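I moved to Pletdale in April, and I want to write about learning to bake bread in a kitchen that is smaller than my old bathroom. My sister asks me every week how it goes, so now she can read it.

In my country we buy bread. There was a bakery under my apartment, and I never thought about flour in my life. In Pletdale the nearest good bakery is Gumeck, on the other side of the river, and it closes before I finish work. The supermarket bread is soft and sweet and I could not get used to it. So I bought a bag of flour and a jar for the starter, and I began.

The first loaf was flat like a plate. I ate it with soup. The second one was burned on the bottom and raw in the middle, and I did not eat it with anything. I was following a recipe which said to let the dough rest "until it is ready," and for a beginner this is a very difficult sentence. How should I know when it is ready? I looked at it many times during the evening and it looked the same to me.
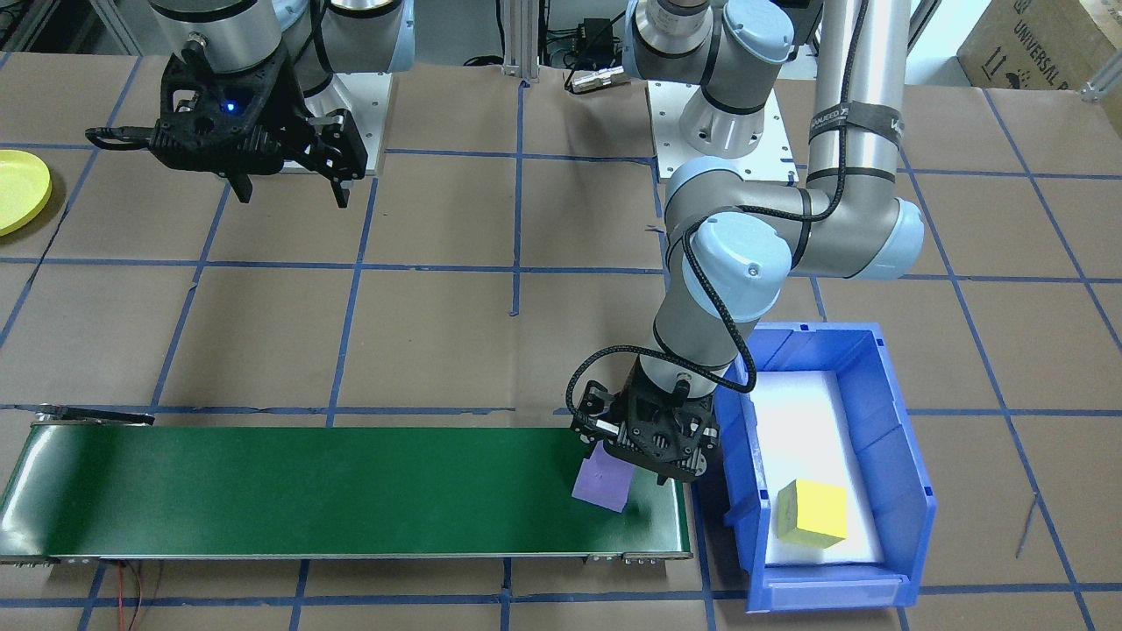
*Brown paper and blue tape, in big squares.*

What helped me was to write everything down. I have a notebook for the bread now, and on every page I put the temperature of the kitchen, the hour when I mixed, and the hour when I baked. After 10 loaves I could see that my kitchen is too cold at night. The dough needs much more time than the recipe says. I started to put the bowl inside the oven with only the light on, and the next loaf had holes in it, real ones! I took it to my neighbor before it was even cool, and she told me to go home and wait until I could cut it properly.

About the flour I have an opinion already. The cheap one is fine for weekdays. For the weekend I buy the Jeketti flour, with a little rye in it, and I think the crust becomes darker and the smell is better. Maybe it is only in my head, because I pay more for it.

The salt I forgot two times. Bread without salt looks perfect and tastes like paper. Now I put the salt in a cup next to the bowl before I touch anything else, and I do not answer the phone until the cup is empty.

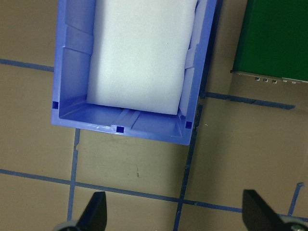

*Written by Nanami Fukuda, June 25, 2024*

My starter lives on top of the refrigerator. I feed it in the morning when the coffee is being made, so I remember. When I went away for four days I put it in the cold part at the back, and it came out gray and with a strong smell of vinegar. I fed it three times and it was good again. I was so happy that I made pancakes with the extra part, and they were better than the bread of that week.

The next thing I want to try is a loaf with walnuts. My neighbor has an old iron pot with a lid, and she says I can borrow it if I bring back the pot and also half of the bread. It seems to me a fair price. I will mix the dough tonight after dinner and bake it before work.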